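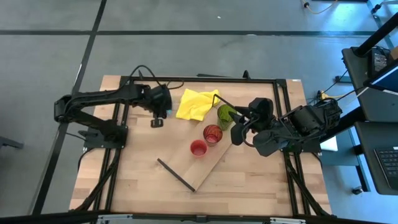 June 1, 2025
By the Jollon bench desk
3 min read

The Munteanu two-arm kit came to us in November as a pallet of boxes and a manual of 523 pages, of which we have now read the good ones. Grelton sells it as a "tabletop tidying platform," a phrase that promises a butler and delivers a pair of arms with opinions about cups. You get the arms, the grippers, the cameras and the Mustorico software that tells everything where to go. The props are up to you. Ours run to a few cups in red and green, a plank and a yellow cloth that has never once been folded the way the manual suggests, and they have taught us more about the kit than the sales deck did.

We've been living with it long enough to stop being polite. What follows is a small gallery, with notes for anybody thinking of spending the money.

The cloth first. Mustorico treats fabric as a sort of weather. It will pick a cloth up, and it will put a cloth down, and what shape the thing is in between those two events is left to the customer. Grelton lists "textile handling" on the box. We would have gone with "textile relocation."

Cups go better. The grippers are the best part of the kit: patient, gentle, and much less likely than I am to crack anything at the end of a long afternoon. See-through plastic is the harder test, and the wrist view tells you why. With the cup on its side, the wood grain seems to come right through it, and the software has to decide where the cup stops and the furniture starts. I had to look twice myself, and I have been using cups for years.
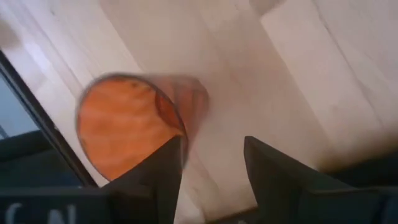
Shelves and other heights

Mustorico asks you to teach it each surface before you use it, and this takes patience. A bare table is quick. Add a riser and there are two levels to learn, plus a set of metal legs that the arms must be persuaded to respect. The setup wizard has a cheerful progress bar that fills to the end and then starts again, so bring a sandwich.

Label your shelves, too. The software doesn't care, but you will, the first time you have to explain to support which one you mean. Support answers within 2 days and is very kind about it. 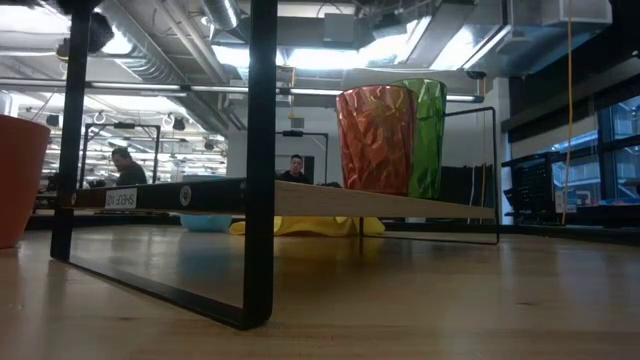
Orange in front, green behind, on SHELF-H2. The label reads fine if you stand on your head.

Our log stands at 1,583 cup moves. Would we buy the kit again? For the grippers, yes. For the manual, we'd wait for the paperback.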